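3.2 How people talk about the smallest room

I went into this part of the study thinking the words would be the easy bit. We'd ask people in Windley what they call the room with the toilet in it, jot down the answer and move on to the interesting stuff about doors and locks. Well, it didn't go like that! Neusa Dantas and I ended up with 781 replies, and a good chunk of them came with a story attached (grandmothers, mostly, and what you could or couldn't say in front of them).
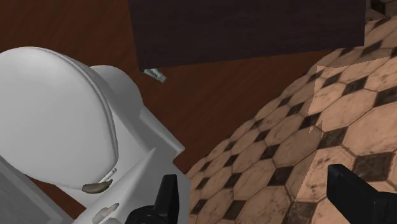
The older people often gave us two words, one for family and one for visitors, and they switched between them without seeming to notice. Giang Ung had warned me about this after the Purkier interviews, and I'm sorry to say I didn't listen until the coding was half done. So we went back and split the answers by who was being spoken to, which took most of July. "Loo" did very well among friends, and "bathroom" crept in as soon as a landlord or a doctor was involved, even in homes where the bath is in another room altogether.
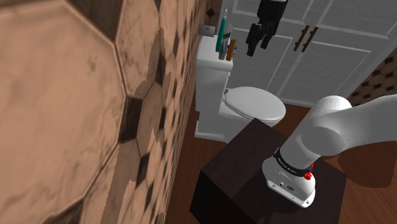 Figure 3. A toilet with its lid closed, against a tiled wall.

Does the choice of word depend more on age or on company? Company, as far as we can tell, though age decides how many words a person has to pick from in the first place. The under-twenties mostly had one and used it on everybody. I'd love to know if they pick up a second one later on, and Thoa Ninh is hoping to go back to 33 of the same households to ask.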